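Filed under: Bench practice > Glassware and racks

Wooden racks and wet tubes

lastham_bench
We run a small teaching prep room and I am trying to settle on one way of holding test tubes between rinsing and racking. The usual advice is to drain them inverted on pegs. Our racks are the plain wooden sort, one row of holes in the top bar and shallow recesses in the base, with no pegs. Tubes put straight in after a dye exercise leave rings in the recesses. I have 12 racks and would like to keep them.

The alternative is to stand the tubes in a beaker, mouths up, and move them across one at a time once they have been wiped. It keeps drips off the wood. 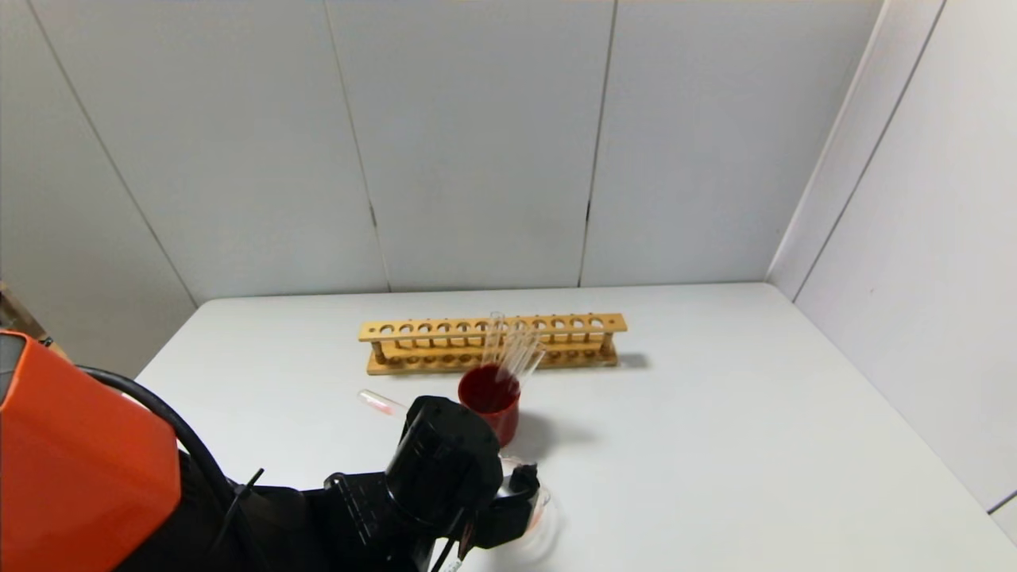 The drawback is lean. A tube is much taller than the beaker wall, so the centre of gravity sits high and each tube settles at its own angle. With 2 or 3 tubes in a wide beaker the angles differ a good deal, and reaching for one tends to shift its neighbours. Loose tubes on the bench are worse, as they roll. Has anyone measured what size of beaker is least bad?

M_Henao
Tall form, 800 ml, filled to a third with plain water as ballast. The low form tips too readily once you load one side. I would not use coloured liquid for it. The outside of every tube then needs wiping before it goes near wood, and you are back to rings.

cuervo17
Disagree on the ballast. Water inside the beaker wets the outside of the tube up to the fill line, and that is the part that ends up in the recess. A folded cloth in the bottom of a dry beaker does the same job and stops the glass knocking.

M_Henao
A cloth does not add enough mass. Try it with 17 tubes.

cuervo17
Nobody should be putting 17 tubes in a beaker. Use a basket.

lastham_bench
Normal load for us is six. I take the point on dye. The exercise uses red food colouring and the beaker is already on the bench, so people put the tubes in that.

Alcides Castaño
Seal the recesses. Two thin coats of polyurethane varnish, light sanding between, a week to cure before use. I did ours in December and the dye wipes off with a damp cloth. Do the inside of the holes too, but check the clearance first - the varnish takes up more room than you would expect, and a tight tube gets forced.

M_Henao
Varnish will not survive acetone.

Alcides Castaño
Correct. Ours only see water and food colouring. For solvents I would use the Statent plastic racks, which have drain slots in the base.

cuervo17
The Statent ones float if you put them in a water bath, so weigh them down.

lastham_bench
No solvents here. I will varnish two racks as a trial and leave the rest bare for comparison. Dry beaker with a cloth in the meantime.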